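ok thread. buying a tiny cafe's worth of used equipment when you have never bought used equipment. we open in Farnanwood in the fall and I have spent all of August in other people's storage units

1/ background for the new people. me and Ignacio Valdebenito signed for the corner unit in Farnanwood in spring. used to be a shoe repair. no hood, no gas, one floor drain in the wrong place. so no kitchen. drinks, toast, pastries we buy in, soup we heat up

2/ budget is small. I'm not saying the number because my mother reads this. hi mom

3/ everybody said buy new, get the warranty. then I saw what a new undercounter fridge costs. so, auctions, closing sales, a guy's barn

4/ first lesson. measure your door. not the opening, the opening with the door still hanging in it. ours loses a lot to the hinge side. we found out with a pastry case half in and half out and it started to rain

5/ Ignacio took the door off with a butter knife. I held the case. a man walking his dog asked if we were open

6/ second lesson. closing sales are sad and you should be nice. the owner is usually standing right there. don't make a face at their chairs. the woman in Kitham who sold us our tables had run her place for longer than I've been able to drive and she wanted to tell me which table wobbled and who always sat at it

7/ I bought the wobbly one too

8/ third. plug it in. every single thing. "it worked when we unplugged it" is a sentence I have now heard in four towns. bring an extension cord, bring a night light to test their outlet, then plug in the machine and stand there long enough to be annoying. a fridge needs to run a good while before you know anything. bring a thermometer and a sandwich

9/ look at the plug before you load it in the van. I did not. so we own a panini press that wants an outlet our building doesn't have, and the electrician's quote for that outlet was more than the press. it's for sale if anybody in Brukmont wants it. pickup only

10/ gaskets. the rubber around the fridge door. shut a dollar bill in it and pull. if it slides right out the gasket's shot. you can replace them, but look up the price for that model BEFORE you say a number out loud

11/ smell it. stick your whole head in. I don't care who's watching

12/ ok people keep asking about auctions so

online ones, read the fees. buyer's premium on top, tax on top of that, and pickup is one day, usually a weekday, usually at breakfast time. miss it and it's not yours anymore and they keep the money. I set two alarms and still nearly blew it on the shelving

13/ in person ones are more fun and more dangerous. I went to the big one outside Laxdal with a list. came home with everything on the list except the sink, plus a box of 'misc smallwares' that turned out to be all ladles. all of it. ladles

14/ write your top number on your hand. I'm serious. pen on skin. the auctioneer is faster than your brain

15/ sinks!! the health inspector here wants a handwash sink separate from everything else and she wants it where you can reach it from the prep counter without opening anything. call yours first. ours was very kind on the phone and saved us from a dumb layout. bring her a drawing, even a bad one. mine had a coffee stain on it and the fridge was the wrong way round

16/ she also flagged the shelving. bottom shelf has to be up off the floor enough to get a mop under. ours had the legs cut down by a previous owner, who knows why. Ignacio is hunting for longer legs. this is now his whole personality

17/ somebody asked who to trust for fridge repair. ask three restaurants near you and see if the same name comes up. ours was Kimutai Langat, all three said him, one of them before I finished the question. he came out, listened to the compressor with his eyes shut, and said buy it but take off for the fan. we took off for the fan. he put in the fan. lovely man, hates email, call him

18/ things I'd buy used again: tables, chairs, steel prep tables, shelving (with legs), sheet pans, racks, the three compartment sink if you can find one that isnt bent. steel is steel, you scrub it and it's yours

19/ things I would not: blenders. anything with an ice maker in it. ice machines specifically, unless you have a Kimutai and he's standing next to you. cutting boards obviously. knives you can go either way

20/ drink dispensers. yes used, with a condition. take the tap apart at the sale, or ask them to. if it won't come apart you can't clean it and you don't want it. check if the little washers are a size anybody still sells. and check the drip tray comes with it, they get seperated from the dispenser and then you're putting a saucer under there like an animal

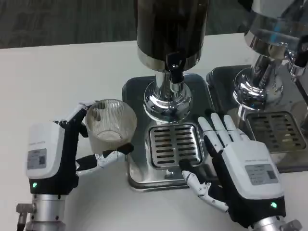

21/ cups and glasses

buy one kind. whatever you like, but one kind, that you can get more of. I fell in love with a mixed crate in Kitham and Ignacio made me put it back. they have to stack, they have to fit the rack in the dishwasher, and they're going to break. the ribbed ones hide scratches better than plain, that's my whole opinion on glassware

22/ run your thumb around the rim of each one before paying. slowly. small chips you can't see in bad light. toss any with a chip, don't keep it 'for staff', staff have lips

23/ the van. rent the one with the lift gate. I thought I was saving money with the small one and then there were two of us and a steel table and a curb. moving blankets, more straps than you think, somebody who isn't your business partner to drive so you can both complain in the back

24/ fridges ride standing up. if it had to lie down, stand it up and leave it alone before you plug it in, ask the repair person how long. we left ours overnight. I slept fine, Ignacio went back to look at it

25/ paperwork. get a receipt even from the barn guy. write the serial number on it. photo of the plate on the back of the machine, same day, before it's against a wall for ever. your insurance person will ask and you will be lying on the floor with a phone flashlight like I was on Tuesday

26/ cleaning. double whatever time you set aside. the pastry case took me a full weekend and most of that was one sliding track with somebody else's crumbs in it. old toothbrush, wooden skewers, hot water, podcasts. don't use anything scratchy on the curved glass. I tested that for you in one corner. it's the corner behind the register now

27/ labels too. old price stickers come off with cooking oil and patience. hairdryer if you're short on patience

28/ mistakes total so far, the ones I'll admit: the press, the ladles, one stool that is somehow a different height every time I sit on it

29/ what's left on the list: longer legs. a mop sink faucet. a menu board, I want the kind with the letters you push in but they're all missing E's. a bell for the door. if you're near Farnanwood or Laxdal and you have any of these in a garage, message me, I have cash and pastries

30/ someone's asking are we hiring. yes, two people, mornings, posting it properly next week. you don't need coffee experience. you do need to be ok with Ignacio's music

31/ and to the person who said 'why not just lease everything', we looked. for the fridge it was close. for the rest we'd still be paying on toast equipment when my niece finishes college, and she's six

32/ have to go, barn guy just texted a picture of a sink. it looks bent. going anyway

33/ update: it's bent. he threw in a door bell though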